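Kolleo, a contract packing firm, put its first humanoid on the card line in May. The job is narrow. The robot grips a printed card between thumb and finger and holds it while a person works alongside. Target rate is 319 cards per shift, against 670 by hand.

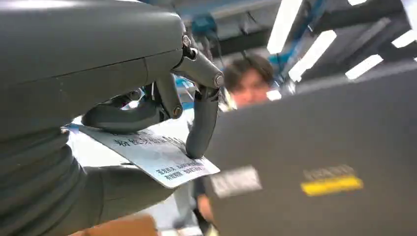

Benedikt Hofstetter disputes the comparison. In his view the rate matters less than the handover, and packers who once set their own pace now wait on a machine that needs 5 seconds to release.

The firm has rewritten the job sheet to match. Packers log grip faults, clear misfeeds and sign off each batch. Pay grades have not changed, though the training load has grown by 30 hours per person. Floor tape is now part of the routine as well: yellow-orange strips on the carpet mark out a rectangle, and staff keep bags and chairs outside it.
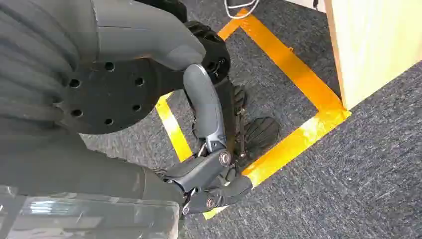
## Who resets the arm

Resets were first left to the supplier, Rument. Since the summer two packers per shift hold the authorization, and Jasper Van der Linden wants it written into the contract before a second unit is ordered.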